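An Afternoon at the Fodell Open Day

Feb 17, 2019

I signed up for the Fodell open day mostly because it was free and I had the afternoon. The drive out to Skirnlow took longer than planned, so I missed the welcome talk and went straight to the lab floor. They gave me a badge with the number 198 on it and a map I never used.

The station I spent the most time at was sorting. It's a table with robot arms over it and small plastic baskets in red, blue, yellow and green. The things to be sorted are what you'd find in a bathroom cabinet or a kitchen drawer, and a lot of them come in clear plastic wrap.

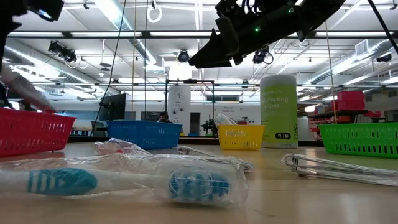 I asked why they didn't start with something easier, like wooden blocks. The answer was that they did, last April, and got bored with it. Wrapping is harder. It crinkles, it reflects the lights, and the shape you see isn't quite the shape you have to grab. I have trouble opening a wrapped toothbrush myself, so I had some sympathy for the arms.

The software that runs the sorting is called Gasta. I didn't follow much of how it works. The short version I got is that people drive the arms by hand first, many times over, and the software learns from those runs. The handout said 19 kinds of items so far. It also said a full table takes 13 minutes, and that sounded slow to me until I remembered how long I take to put away groceries.

You could stay as long as you liked, and I stayed for three rounds. The arms move more slowly than I expected. They're also quieter. A kid next to me kept asking when they would go fast, and was told they wouldn't. At one point, the yellow basket had toothbrushes in it, the red one had a bunch of tubes, and there were still a few things lying at the front of the table.

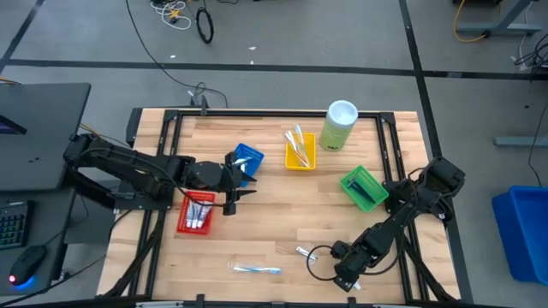
The rest of the building

After that I had coffee and walked through the Amarasinghe room, where the older machines are kept. Most of them were switched off. There are decent signs on the walls, but I'd have liked more dates on them.

Parking is free but fills up early. If they run it again next year I'll go in the morning and try to catch the talk.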